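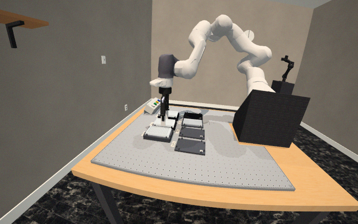 Hello all,

I want to answer the question about oiling a table top, which I have done two times in my kitchen, the last time in October. My own table is from a small shop, Hatamska, and it came with no finish at all. A big flat wooden worktable needs more oil than one thinks, so please buy the larger can. I used the Prurko hard oil and I am satisfied with it, although the smell stays for two weeks.

On the earlier message:

> I have sanded the top with 120 and then 180, and it is still
> rough when I wipe it with a wet cloth. Should I go up to 400
> before the first coat? Also, is it bad to leave the oil on
> overnight? The can says only "remove excess".

I would not go to 400. The wood becomes too closed and the oil stays on the surface. Wipe it with water, let it dry until the next morning, and then sand very lightly with 180 again, by hand. The roughness you feel is the fibers that stand up, and after this second sanding they mostly stay down.

Please do not leave the oil overnight. I did this on my first try and had a sticky layer which I had to scrape off. Now I wait twenty minutes and wipe with an old cotton shirt. The used cloths must be spread flat outside to dry, because they can catch fire by themselves when they lie in a heap.

One question from my side. Has someone tried the Stistedico wax on top of oil? I paid 1,440 for the tin, in our money, and I am afraid to open it before I know if hot cups leave rings.

With kind regards from Ragab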